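Getting the kids' stuff off the kitchen table (and keeping the table nice)

3 September 2020

Our kitchen table is where everything happens. We eat on it, I pay bills on it, and between meals it belongs to whoever is under four feet tall. School is coming through the laptop this fall, so now it's a classroom too, and I've had to get serious about how we clear it and how we clean it. 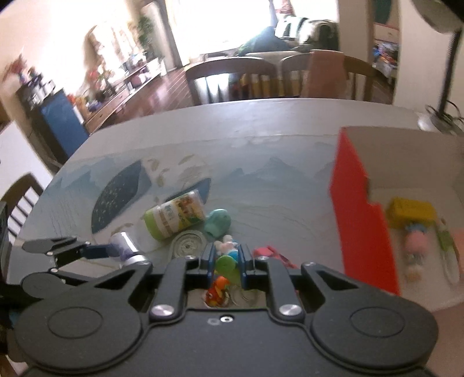 I used to do one giant cleanup at the end of the day, and I hated it. By seven o'clock I'm tired, the kids are tired, and the crumbs have turned to cement. Now we do a quick clear before each meal instead. It takes about 2 minutes if I don't get distracted (I often get distracted).

The tray trick

Get yourself a big tray with a lip. Mine is an old cafeteria tray I picked up at a yard sale, scratched to pieces and perfect for the job. Before lunch I sweep everything small onto it with my forearm and slide the whole thing on top of the fridge. No sorting! Sorting is what kills you. After lunch the tray comes back down and the game carries on right where it stopped, and I don't get the wailing I used to get when I put things "away" in a bin.

Once a week, usually while something is in the oven, I do go through the tray. Toys go back to the bedroom, coins go in the jar, and every mystery screw goes in a baby food jar on the windowsill. Keep the mystery screws. Mine have solved a wobbly drawer pull and one very loose pot lid.

Washing small plastic toys

Hard plastic ones with no batteries and no sound can go in a mesh laundry bag on the top rack of the dishwasher. Zip it closed and tie the zipper pull down with a bread tie. I skip the heated dry and lay everything out on a towel overnight.

Anything hollow with a hole in it, like bath toys, I do by hand. Warm water, a squirt of dish soap, squeeze and fill, squeeze and empty, and do that until it runs clear. If black bits keep coming out, throw the thing away. I spent a whole afternoon once trying to save a rubber whale and I want that afternoon back.

Painted figures get a soft toothbrush and soapy water, and a quick rinse. Don't soak them. My friend Zulema Orellana left a whole set of little farm animals in a sink of hot water while she took a phone call, and the cows came out with no faces.

Marker, crayon and glue on the table

Our tabletop has a wipeable finish, so go carefully if yours is bare wood or waxed. Try any of these on the underside first.

Washable marker comes off with a damp cloth, eventually. For the permanent kind, I dab rubbing alcohol on a cotton ball, press it on the mark for a few seconds and wipe with the grain. Then I wipe again with plain water, because the alcohol will dull a finish if you leave it sitting.

Crayon I rub with a little baking soda on a damp cloth, very lightly. You're just giving the wax something to cling to. If you scrub you'll get a cloudy patch and you'll look at it every breakfast for the rest of your life.

School glue is easy if you leave it alone! Let it dry completely, then lift one edge with an old plastic card. The wet kind just smears.

Stickers: cooking oil. Put a few drops on, go drink your coffee, come back and roll it off with your thumb. Wash the spot with dish soap afterward or the homework will stick to it.

White rings

We had two of these from my mother-in-law's teacup. I'd been living with them for months when Zoi Drakos from down the street told me to put a dry cotton dish towel over the ring and run a warm iron (no steam!) over it for a few seconds at a time. One went completely. The other is fainter, and I keep the fruit bowl on it.

The crack down the middle

If your table pulls apart for a leaf, you have a crack full of horrors. Pull it open a few inches and run a dry paintbrush down the gap first, then the vacuum with the skinny attachment. Put the foot of an old pair of pantyhose over the nozzle with a rubber band and you won't lose any beads or doll shoes. I do this every couple of months, and I'm due for another go in October.

Stuff I bought and don't use

A set of stacking drawers, which filled up with junk mail in a week. A spray that promised "no streaks" and left streaks. And a vinyl table cover that stuck to everybody's elbows in the heat. I cut that one up and it lines the shelf under the sink now, where it does a great job of catching drips.

Next I'm tackling the chairs, which have oatmeal in places I can't explain. If you've got a good way to clean those woven seats without making them sag, leave it in the comments, please!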